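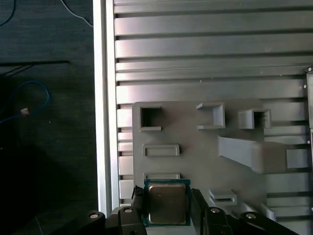 A processor and the gray holder board, up on the slotted wall panel

Dramik Hardware Boards > Used Parts and Repair > Storing bare CPUs on a printed board

benchrow
Posted 8 May 2021

We are working through a batch of 72 office desktops from a school district, most of them going out again with the memory and drives changed. Some of the boards are bad and the processors are worth keeping, so for a while each job ends with bare chips lying on the bench. Up to April they went into whatever was closest, usually an egg carton with a folded antistatic bag in it.

The new setup is a 3D-printed board in light gray with raised square sockets, hung upright on the wall panel behind the bench. The file is the Liu pattern with the walls made thicker. A chip comes out of a machine, goes into a square, and stays there until it's cleaned or goes back into another board.

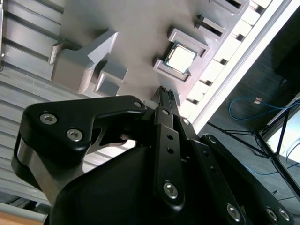 Seated in its holder, heat spreader up

The notches at the corners were the hard part to get right. The first print gripped the substrate too tight and I had to pry, and I did not like prying. The second one is 2 tenths of a millimeter wider and a chip lifts out with a fingertip on each side.

Two things I'd like opinions on. Is ordinary printer plastic OK for bare chips sitting a day or so, and does anyone label the positions?

solderwick
I'd stop using it today. Regular PLA is an insulator and it will hold a charge. The chip slides against it going in and coming out, and that is how you build one up. The clamshells processors ship in are cheap and they're made for the job. You can get dissipative ones. The egg carton with the bag was closer to right than what you have now.

pinside_up
Disagree with solderwick, at least on "stop today." I've had LGA chips in and out of printed trays for 7 years and have not lost one I could blame on the tray. Strap on, mat grounded, hold it by the edges. The pads on the bottom are what I worry about, and mostly because of skin oil.

solderwick
Not losing one you could blame on it isn't the same as not damaging any. ESD damage can show up months later as a machine that crashes once in a while. You'd never trace it back.

pinside_up
True, and you'd never trace it to the clamshell either.

benchrow
I'm strapped to the mat whenever a case is open. The wall panel is aluminum but I haven't grounded it, so I should do that. I can reprint in a dissipative filament if somebody can name one that doesn't string all over. The Emow spool I tried was bad for that.

trendurham_pc
Emow needs to be dried first. Overnight in a dryer box and it prints clean. We use it at the shop here in Trendurham for fan brackets, no complaints. I don't know what its surface resistance is though, so test before you put chips on it.

On labels, yes, do it. We had two chips of the same family with different steppings get swapped and one of the boards wouldn't post until it had a BIOS update. Masking tape under each square is enough.

oldcase
My question is why the chips come out at all. If the board is good, leave the processor where it is and clean it in place. Every time you open a socket you have a chance to bend contacts.

benchrow
On the good boards I mostly do. The Dells in this lot are easy to get at once the cooler is off, and there's room for a swab on every side of the socket. 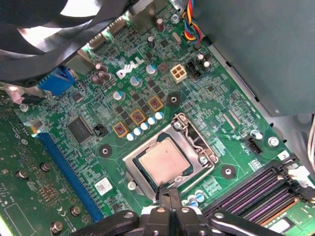 The trouble is old paste that has run over the edge of the heat spreader. I can't get at that properly with the frame closed, and I don't want alcohol and gray sludge going down past the substrate. So those come out, get wiped on the bench, and sit on the board while I check the socket.

oldcase
Fair enough. I still think you're opening more of them than you have to. Do you put the plastic cover back on the socket while the chip is out?

benchrow
No, the machines came without covers and I have a handful at most. What I do is bring the frame down again as soon as the chip is out so nothing drops onto the contacts.

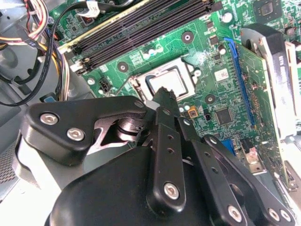

Memory goes in last, after the processor is back and the lever is latched. I used to do it the other way around and kept knocking the slot latches with my wrist.

solderwick
Buy covers. A bag of them was 89 cents apiece last time I ordered, less if you take more. One bent contact costs you a board.

pinside_up
Agree with solderwick on that one.

trendurham_pc
We save ours from every new board we install. I can put some in an envelope if you want them, PM me an address.

benchrow
PM sent, thanks. I'll ground the panel tonight and dry the Emow spool before I try it again -- the PLA board stays up until then.

solderwick
With the strap on, please.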